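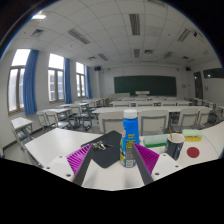 홈 일기 목록 방명록 이전글 다음글

218호 책상 닦은 날

2026년 1월

아침 7시에 집에서 나왔다. 버스 안에서 빵을 반쪽 먹고 나머지는 가방에 넣었다. Arnmont관 현관이 아직 잠겨 있어서 옆문으로 돌아 들어갔다. 경비실에서 열쇠를 받고 장부에 이름을 썼다. 볼펜이 잘 안 나와서 두 번 썼다.

218호는 방학 동안 거의 쓰지 않은 방이다. 다음 주부터 Rivadeneyra 강좌가 여기서 열리기 때문에 그 전에 책상을 다 닦아 두기로 했다. 원래는 Maribel Chávez 선생님과 같이 하기로 했는데 선생님은 오전에 회의가 있어서 점심 지나서 오신다고 했다. 혼자 먼저 시작했다.

짐은 뒤쪽 흰 책상에 풀었다. 검은 판 위에 열쇠를 올려놓았다. 주머니에 넣고 다니면 허리를 숙일 때마다 찔린다. 파란 병은 가운데 놓고 스펀지를 그 옆에 두었다. 컵에는 나무 막대를 꽂아 놓았다. 책상 이음새에 낀 것을 긁어낼 때 쓰려고 가져온 것이다. 이쑤시개는 금방 부러지고 칼은 상판을 긁어서 막대가 제일 낫다.

순서는 뒷줄에서 앞줄로 정했다. 작년 7월에 앞줄부터 했다가 걸레를 빨러 나갈 때마다 닦아 놓은 자리를 지나다녔다. 이번에는 문 쪽도 나중으로 미뤘다. 의자를 먼저 조금씩 빼고, 상판을 닦고, 다시 밀어 넣었다. 의자는 가벼운데 다리가 바닥에 끌리는 소리가 꽤 크다. 옆방에 사람이 있었으면 한 소리 들었을 것이다.

흰 책상은 깨끗해 보여도 비스듬히 보면 손자국이 많다. 팔꿈치가 닿는 쪽에 회색 때가 있고 구석에는 연필 자국이 있다. 연필은 쉽게 지워졌다. 파란 볼펜으로 그은 줄은 여러 번 문질러도 흐릿하게 남았다. 누가 책상에 시간표를 적어 놓았는데 수요일 칸에만 별표가 있었다. 지우면서 조금 미안했다.

창가 쪽은 먼지가 더 많았다. 창틀까지 닦을지 고민하다가 오늘은 책상만 하기로 했다. 창틀을 시작하면 유리도 하게 되고 그러면 저녁까지 못 끝낸다.

동그란 스티커

책상에 붙은 빨간 동그라미가 문제였다. 지난 학기에 자리 표시로 붙인 것 같은데 떼야 하는지 그대로 두어야 하는지 적힌 데가 없었다. 모서리를 손톱으로 들어 보다가 그만두었다. 괜히 뗐다가 다시 붙이는 일이 생기면 더 귀찮다. 선생님께 문자로 물었더니 강좌 끝날 때까지 두라고 하셨다. 그래서 그 둘레만 닦았다. 가장자리에 때가 끼기 쉬워서 막대 끝에 휴지를 감아 한 바퀴 돌렸다.

점심은 아침에 남긴 빵과 귤로 때웠다. 귤 껍질을 책상에 올려놓았다가 얼른 치웠다. 닦은 자리에 또 자국을 내면 일이 두 배가 된다. 복도 자판기에서 보리차를 뽑으려고 했는데 동전이 없어서 물만 마셨다.

선생님은 오시면서 Gandance 가게에서 산 고무장갑을 가져오셨다. 내 손에는 한 치수 크다. 그래도 맨손보다는 낫다. 선생님은 앞줄 창가를 맡고 나는 가운데를 마저 했다. 둘이 하니까 확실히 빨랐다. 선생님은 닦으면서 강좌 이야기를 하셨다. 첫 시간에 책상 배치를 바꿀 수도 있다고 하셔서 나는 그럼 바꾼 다음에 닦을 걸 그랬다고 했다. 선생님이 웃었다.

뒤쪽 책상으로 돌아와서 늘어놓은 것을 한 번 정리했다. 파란 병은 붉은 동그라미 위에 세웠다. 그 왼쪽으로 스펀지, 그다음이 막대 꽂은 컵이다. 열쇠는 계속 같은 데 두었다. 자리를 바꾸면 꼭 찾게 된다. 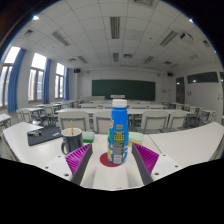

저녁에 적어 두는 것

다 끝내고 나니 창밖이 어두웠다. 불을 끄기 전에 한 번 돌아봤는데 앞에서 둘째 줄 의자가 삐뚤어져 있어서 다시 가서 맞췄다. 열쇠를 반납하고 장부에 나가는 시각을 적었다. 아침에 쓰던 볼펜이 그대로 있었고 여전히 잘 안 나왔다.

다음에 갈 때 챙길 것은 작은 장갑, 마른 수건, 동전. 스펀지는 집에 있는 것을 하나 더 가져간다. 볼펜 자국은 Akeo 게시판에 물어봤더니 지우개로 먼저 해 보라는 답이 달렸다. 상판이 상하지 않는지 구석에서 시험해 보고 하려고 한다. 창틀은 선생님과 날을 다시 잡기로 했다.

어깨가 뻐근하다. 오른팔만 써서 그런 것 같다. 왼손으로도 해 봤는데 힘이 안 들어가서 금방 포기했다. 집에 와서 국을 데워 먹고 설거지는 내일로 미뤘다. 하루 종일 닦고 왔더니 싱크대 앞에 서기가 싫었다.

가방을 비우다가 앞주머니에서 귤이 하나 더 나왔다. 조금 눌렸지만 먹을 만했다. 알람을 평소보다 늦게 맞추고 잔다.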